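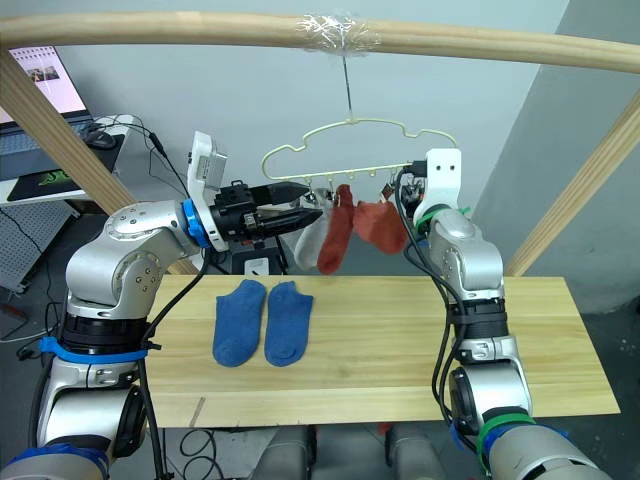 Okent workshop notes
Home | Notebook | Materials | Wash log | Contact
4 min read

October, 9:40 a.m., sock corner

Back on the hanger problem. Coffee in hand, the small rack is up, and I promised Laiba I'd write this down properly this time instead of leaving it on sticky notes (sorry, Laiba).

Quick refresher for whoever opens this notebook after me: we're trying to settle how socks should be clipped for drying, and which cheap hanger is worth buying more of. Marius ordered the cloud-shaped ones from Byun and I like them a lot! The outline is rounded all the way around, so there's no corner to snag a knit, and the clips hang off the bottom rail where you can get at them. What I don't like is the hook. It's thin wire, it wants to slide along the rod, and the minute you load one side heavier than the other the whole hanger tips and starts creeping downhill. So, tape. Clear packing tape wrapped round the rod at the hook, a good fat wad of it. Irfan says it looks terrible and he's right, but it's my rack and the tape stays until someone brings me a proper stop collar.

Clips next. I pinched every one by hand before starting and two felt softer than I'd like. A soft clip is fine on a thin ankle sock and hopeless on anything ribbed. Marisol thinks they loosen up with use and the maker's sheet says 2,000 openings, which I can't argue with as I'm certainly not going to sit here and open a clip 2,000 times. Maybe Aqeel will.

Where to grab the sock is the part we keep going back and forth on. My vote is still the cuff, right at the edge, one thickness of fabric if you can manage it. Marisol clips by the toe, on the grounds that the cuff elastic lasts longer if it isn't hanging from a clip while wet. She has a point. But toe-up leaves a little dent in the toe that I can feel in my shoe all morning, and I am a delicate person. What we both agree on is that a sock bunched up in its clip is a waste of a clip. It dries on the outside and stays damp in the fold, and then you've got that smell. Unfold it, clip it again, move on.

10:30, colors

Pulled out the plain ones for the next go: blue, rust red, light gray. I picked solid colors on purpose so I can find a pair at a glance, and I'm so glad I did, after last month's pile of nearly identical navy ones from Ernunov. Never again. 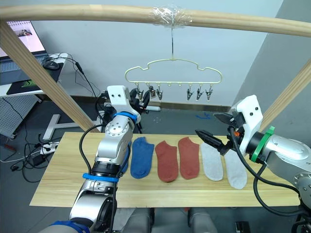

Socks laid out on the board, toes to the front, hanger clear.

I've gone over to laying everything flat before hanging anything. It feels slow and it saves me every time. Toes all one way, pairs next to each other, and if there's an odd one you spot it while it's still on the board and not when you're standing there with one clip left over. The pine board is good for this too (smooth enough that the knit doesn't catch, and easy to wipe down).

Also noticed that one clip on the hanger is a darker, brassy sort of color next to the gray ones. Marius, is that a replacement, or do they come like that? Let me know before I write to Byun.

Still to do:
- Try the Pristness wool wash on the red ones. Bottle is 500 ml, so don't go mad with it.
- Weigh a pair before and after drying. I want 10 pairs in the table before we say anything to anybody.
- Ask Irfan about the stop collar, nicely.
- Leave 3 fingers of space between socks wherever the clips allow. Crowded ones take forever.

Laiba, if you're in before me, please keep the pairs in the order they're laid out. And whoever took the good lint brush, I'd like it back on the hook by lunch.

This site uses cookies to remember your reading preferences. Accept | Manage settings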